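Sweeping the bed (yes, with a dustpan)

Posted 2025-01-23

I have a new favorite chore, and it's one I didn't even know was a chore until December. I sweep my mattress! With a hand brush and a dustpan, like you would a kitchen floor.

It started when Kevser Yazıcı stayed with us for a week. She strips the bed every time she changes the sheets, opens the window and brushes the whole thing down before the clean ones go on. I'd always dragged the big vacuum upstairs for this, which meant I did it maybe twice a year. Her way takes me 11 minutes, start to finish, and I get to listen to half a podcast.

Our mattress is a quilted one, all puffy little cloud shapes with seams dipping down between them, and those seams are where everything ends up. Crumbs (we eat toast in bed, I'm not sorry), lint, hair, sand from I don't know when. A flat hand just pushes it from one dip to the next. A brush gets down in there.

The trick is in the pan. You want one with a soft rubber lip, and you want that lip lying right down on the fabric before you start brushing toward it. Press a bit. If there's a gap, the crumbs go straight under and you're chasing them all over again.

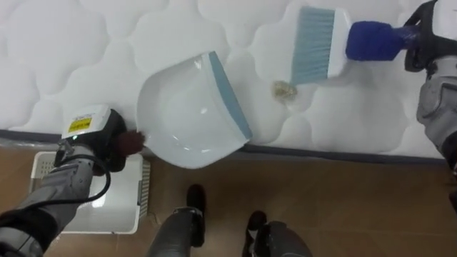 What I use

A plain white plastic dustpan and a hand brush, and they live upstairs now and never touch the floor. I'm strict about that! The set came from Türkmen, the little housewares shop by the bus station, and cost me less than lunch. I looked at a fancier one from Trarkel too, but the handle felt too long for working on a bed.

For order, I go head to foot, short strokes, following the seams wherever I can and then once across them. The piped border gets its own pass at the end because fluff loves to sit against that dark edging, and on ours it's dark gray, so every speck shows up beautifully. Kind of satisfying.
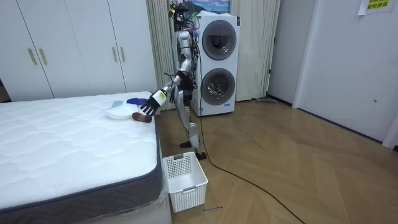
After that it's just airing. I leave the bed bare for 40 minutes with the window open and go put the wash on, and by the time I'm back with the basket the room smells so much better. Then the cover, then the sheets, then pillows.

I do want to try baking soda next time, the sprinkle-and-wait thing. Kevser says it's a pain to get out of the seams with a brush, and she may well be right, so if you've done it on a quilted top please tell me how it went in the comments. I'm also still looking for a softer brush for the pillows!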